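Olum

A plain-text recipe box for people who cook from memory and then forget

Hi! Olum is my little program for keeping recipes in ordinary text files. I wrote it because my handwritten cards were falling apart, the notes app on my phone kept swallowing things, and every recipe site I tried wanted an account before it would let me write down how to make soup. You write recipes in any editor you like, you put them in a folder, and Olum searches them, scales them, and makes you a shopping list. It doesn't do much else and I'd like to keep it that way (more on that below, I have opinions).

If you've used Olta, the older thing this grew out of, most of your files will work as they are. See the part on moving over.

What's in the box

olum find: search by ingredient, tag or any word in the text
olum scale: change the number of servings
olum list: build a shopping list from one or more recipes
olum check: look for typos and missing amounts
olum print: lay out a recipe on one sheet for sticking on the fridge
recipes/: my own starter recipes, 19 of them, free to use and change
units.txt: the table of units, which you can edit

Getting started

You need Python 3. There are no other packages to install, and I've worked pretty hard to keep it so. Download the folder, put it wherever you keep such things, and run this from inside it:

python olum.py find lentils

If you get a couple of soups and a salad back, you're done. If you get an error about the recipe folder, open settings.txt and check that the line starting with "folder" points at the right place. On Windows the path should use forward slashes, even though that looks wrong. I know. I went around in circles on it for a whole evening and forward slashes won.

What a recipe looks like

A recipe is a text file. The first line is the name. After that come a few lines of facts, then the ingredients, then whatever you want to say. My weeknight dal goes like this:

Weeknight dal
serves: 4
tags: lentils, cheap, freezes well

1 cup red lentils
3 cups water
1 onion, chopped
2 cloves garlic
1 tsp cumin seed
1/2 tsp turmeric
salt to taste

Simmer the lentils with the turmeric until soft. Fry the onion until brown at the edges, add the garlic and cumin, tip it all into the lentils. Salt at the end.

The blank lines matter! Olum uses them to tell where the facts stop and where the ingredients stop. If you like to split your ingredients into groups (dough, filling, topping), put a group name on its own line with a colon after it and leave no blank line before it. It took me a while to settle on that and I'm still a bit unsure it was the right call, but my files are full of it now.

Amounts come first, then the unit, then the thing. Fractions can be written 1/2 or 0.5. Anything after a comma is treated as a note, so "1 onion, chopped" lands on your shopping list as plain onion. You can leave out the unit for things you'd count, and you can leave out the amount completely if you end the line with "to taste" or "for frying."

Scaling

Type olum scale dal 8 and you get dal for eight. The math is simple multiplication and then a bit of tidying, so you don't end up being told to use 0.66667 of a teaspoon. It rounds small spoon amounts to the nearest quarter, and eggs to the nearest whole egg. If the egg rounding moves things by a lot it'll print a warning, and you should take the warning seriously when you're baking. I once scaled a sponge down to a single serving, told myself it would be fine, and ate something close to a kitchen mat.

Cooking times don't get scaled. Please don't ask me to add this. A double batch of stew doesn't take double the time, a double batch of cookies takes exactly as long per tray, and a bigger cake takes longer by an amount that depends on the pan and your oven and, as far as I can tell, the mood you're in. The program leaves times alone and so the judgment stays with you.

Salt and chili do get scaled, but with a small note next to them saying "taste first." Deolinda Prata talked me into that one after cooking my chili for a crowd, and she was right. 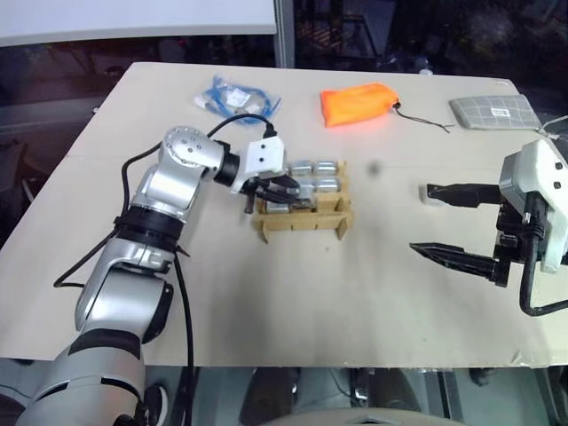

Can Olum turn cups into grams?
Only for ingredients that have a weight in units.txt. Flour, sugar, butter, rice and a few more are already there, and you can add your own by copying a line and changing the name and the number.

The weights in that file are the ones I get in my own kitchen with my own cups, scooped and leveled. Yours may come out a little different, mostly with flour. If you already trust a chart from some cookbook, type those numbers in over mine and I promise not to be hurt.

Shopping lists

Give it as many recipes as you like:

python olum.py list dal flatbread cabbage-salad

Olum adds up everything that matches and sorts it by aisle. The aisles are set in aisles.txt and they follow Ternby, the grocery store near me, so produce comes first and frozen comes last. Move the lines around until they match the route you walk. Anything Olum doesn't know goes at the bottom under "somewhere," and the first few weeks that will be a long section. It shrinks as you fill in the file.

Matching is done on the name, and it's not clever. "Spring onion" and "scallion" are two different things to Olum until you tell it otherwise. There's a file called same.txt for exactly this, one pair per line. Eilif Hägglund sent in a huge batch of pairs for baking ingredients, and it made my own lists so much shorter that I moved the whole batch into the main version the same night. Thank you, Eilif!

You can keep a pantry file too, with the stuff you always have. Items in it are left off the list. I keep salt, oil, pepper and cumin in mine, and I run out of cumin constantly as a result.

The starter recipes

They're mine, or they're family ones that I've cooked often enough to have changed. Mostly soups, flatbreads, beans, a few cakes. I've left out anything I copied word for word from a book. If a recipe has "tested" in its tags, then I've made it over 7 times and I stand by it. If it has "hopeful" in its tags, you're on your own, and please write and tell me how it went.

The rye loaf deserves a warning. The file says to bake it until it sounds hollow, and a friend's loaf never sounded hollow at all, and she waited, and there was smoke. I've added a temperature to that one now (205°F in the middle).

There's no nutrition information in any of them. I don't know enough to get it right and I don't want to guess.

Moving over from Olta

Olta kept everything in one enormous file, with a row of equals signs between recipes. Run olum split on that file and you'll get a folder of separate ones. Do it on a copy! It's been fine for me, but my file isn't your file, and people put surprising things in their recipe files (one had a dentist's phone number in the middle of a pie).

Two things won't carry over. Star ratings are dropped, since I never looked at mine. And "makes" is now "serves," so if you've written "makes: 2 loaves" you'll want to change it to "serves: 2" and put the word loaves in the notes. It's ugly and I'm open to better ideas.

Known problems

Ranges confuse it. "2-3 carrots" is read as 2 carrots, and the 3 is thrown away.
Names with accents sort to the end of the list on some machines.
The print layout spills onto a second page if the notes are long. Shorten them, or shrink the type in settings.txt.
If two recipes have the same first line, find will show only one of them. I mean to fix this in June.
A can isn't a unit yet. Write "1 can tomatoes" and it'll treat "can tomatoes" as the ingredient, and you'll have a very literal shopping list.

Things I'm not going to add

Meal planning, photos, a phone app, sharing, star ratings (see above) or anything that needs a login. There's a fork called Viklund that does weekly menus and does them nicely, so go there if you want that. It reads the same files, so you can use the two side by side.

Helping out

Fixes are very welcome, and so are recipes. For recipes, send the text file and one line on where it came from. For fixes, please run olum check on the starter folder before and after, and mention it if the output changes. I answer slowly, usually after 8 p.m. when the dishes are done.

The thing I'd like most is more pairs for same.txt, especially names for cuts of meat and types of beans. I can only spot the ones I cook with, and I've never once bought a rutabaga under any name.

License

The code is under the MIT license. The recipes can be used, changed and passed along however you want.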